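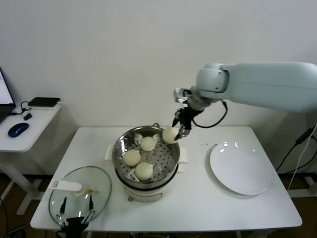 Who Buys Replica Jerseys at Alcombe?

3 min read

For my retail project I picked soccer jerseys, mostly so I could talk about soccer for a whole semester! Zarmeena Mengal let me go through the July orders from her online shop, Plisovix, and I ended up with 842 usable ones.

I figured kids' sizes would win. Nope, adult medium beat everything, and the away shirt outsold the home one (I own the home one, so ouch). 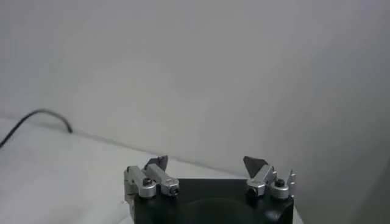 Shipping was the other big thing. Orders with two shirts went out free, and you can see people adding a cheap second shirt, usually last season's, to get there. Cadi Ifans and I argued over whether those count as real demand. I left them in.

Next I want to compare prices with Yeon, which carries up to 2,000 shirts and prints names in-house.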